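Why Does Wood Have Stripes?

Look at a table. Or a floor, or a wooden spoon. See the lines? That's called grain, and it's a kind of diary the tree kept while it was growing.

First, how a tree gets fat. Not from the middle! Right under the bark is a super thin layer that makes new wood. Every year it adds a fresh coat all the way round, like putting on another sweater over the one you've already got.

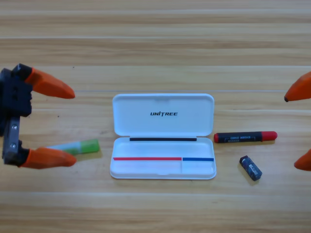 Spring wood grows fast. Lots of water, lots of sun, big roomy cells. It's usually the paler part. Summer wood grows slower, the cells are small and squashed together, so it comes out darker. One pale band plus one dark band = one year. 2 bands, one ring. Count the dark ones on a stump and you've got the tree's age (nearly, the stump misses the first bit of growing).

OK but rings are round. So why are the lines on boards long and straight?

Try it with a leek or a rolled up pancake. Cut across and you get circles. Cut down the long way and you get stripes. Same layers, differnt cut. A saw mill mostly cuts the long way, becuase long boards are what people want.
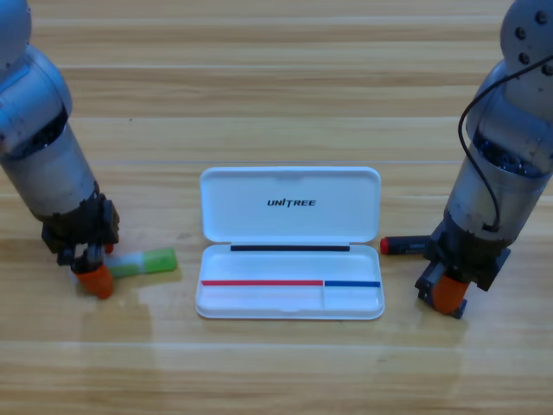 Patricio Toledo wrote in to ask what happens if the tree has a bad year, does it skip a ring? Good one. Mostly no, it just makes a skinny one. A very dry summer gives a very thin ring. In a really awful year some trees do miss a ring on one side, or all over, and then the count comes out wrong.

Thin rings are useful though. Scientists match the pattern of thin and fat ones from an old beam to the pattern in other trees, and that can tell them which year the beam was cut. The big oak in Brititstead park came down in a storm in April and had almost 900 rings at the widest part. Older than forks! Well, older than most people using forks.

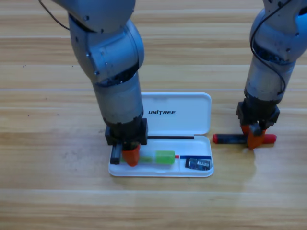

Knots next. A knot is where a branch used to be. The trunk kept growing fatter and swallowed the bottom of the branch. The grain has to bend around it, like water round a rock.

And planks glued side by side? Look for the seam. If the stripes stop dead at a line and different ones start, that's 2 boards.
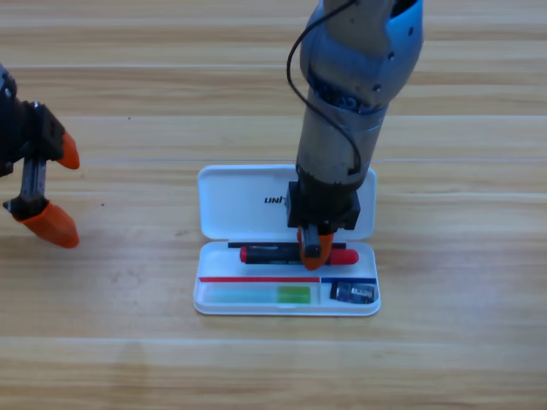
Things to try at home:

Paper and crayon. Lay the paper on a bare wooden board, rub gently with the side of the crayon. Rough old boards work best, shiny ones hardly at all.

Fingernail test. Old fence, soft wood. Run a nail across the lines. Feel the bumps? The pale spring wood wears away first, the dark bits stick up.

Stump count. Bring a pin and stick it in at ring 20 so you don't loose your place. Then carry on to the bark.

Next time, bark. Why some of it peels and some of it cracks.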